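Stisine – monthly ops and partner meeting, minutes
2023-03-12, online plus the small meeting room

Chair: Ailbhe Corrigan
Present: delivery, support desk, licensing, sales (two), finance from item 3 on
Apologies: Balaskas account lead, traveling
Minutes taken by support, typed up same evening, shout if anything is wrong

1. Last minutes
Agreed. One fix – the email archive move was for Zudley, not Ido. Corrected in the shared copy.

2. Zudley mailbox migration
3192 mailboxes in scope, 2266 moved as of Friday night. Remaining ones are mostly shared mailboxes and the warehouse accounts, which have odd permissions going back years. Delivery wants two more weekend windows. Sales asked if it could be done in one. No – the link at the customer's end chokes when we run more than one batch.
Calendar problems: recurring meetings showing twice for people moved in the first batch. Script is written, tested on our own tenant only. Customer IT has to sign off before we run it on theirs.
Ailbhe wants a single status mail to the customer each week, from one person. They had three last week and the numbers didn't match.
Action: delivery to send window dates by Wednesday.
Action: support to collect list of users still seeing double meetings.

3. Licensing renewals
Balaskas up for renewal end of March. 86 seats unused since the fall by our report. Long talk on whether to tell them before or after the quote goes out. Ailbhe: before, and in writing. Sales not thrilled, the quote gets smaller. Licensing pointed out they would find it themselves on the admin page anyway. Agreed to offer the backup add-on in the same mail, separate line, no bundle.
Finance joined here. Reminder that currency on the vendor invoice is not the currency on ours, please check before promising a fixed price for the year.
Action: licensing to draft the mail, Ailbhe to read before it goes.

4. Support desk
Queue is better than February but password resets still eat the mornings. Self-service reset is live for Ido and hardly anyone there uses it. Support thinks the invite mail went to junk. Resend, with the customer's own logo and from their own adress this time.
Phone tree: option 3 still goes to the old number. Third month on the list. To be closed this week, no carry over.
Out of hours – rota is thin for the end of March, two people on leave. Delivery will lend one person for the weekend nights. Swap hours to be logged, finance had to guess last time.
Action: support to resend Ido invites and report on sign-ups next meeting.
Action: support to fix option 3.

5. Ido – shop floor tablets
Customer wants device management on the shop floor tablets, same policy as the office laptops. Delivery against – the laptop policy locks the screen after a few minutes and people there work with gloves on. Separate policy proposed, kiosk mode, one app only, longer lock time. Customer security person has to accept the longer lock. Site visit needed before we price it, wifi coverage is unknown in the back half of the building.
Sales asked for a rough price now. Ailbhe said no price before the visit.
Action: delivery to set up visit, take the wifi tester.
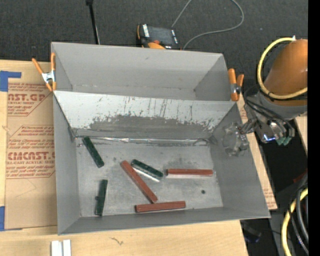

Metal bin with green and reddish brown blocks.

6. Website and partner page
Partner badge on our site is the old one, vendor has complained. New files are in the marketing folder. Customer stories page is out of date as well, Zudley story still says "starting soon". Wait till the migration is done, then rewrite with them.
Contact form sends to a mailbox that no one has opened since January. Sales to go through it, forward anything that looks live.
Action: sales, contact form mailbox, tomorow if possible.

7. Internal
Multi-factor now required for all admin accounts, ours included. Two people still on text message codes, to switch to the app by Friday. Spare laptops – image is old, rebuild before the new starter comes.
Training budget: exam vouchers expire end of quarter. Use them. Tell finance which exam, not just "an exam".

8. AOB
Meeting slot – Sundays only while the Zudley windows are running, back to a weekday after.
Door code for the meeting room has changed, ask Ailbhe.
Balaskas want a call on backup restore times, separate meeting, licensing to invite.

Closed a bit late. Next meeting date to follow by mail.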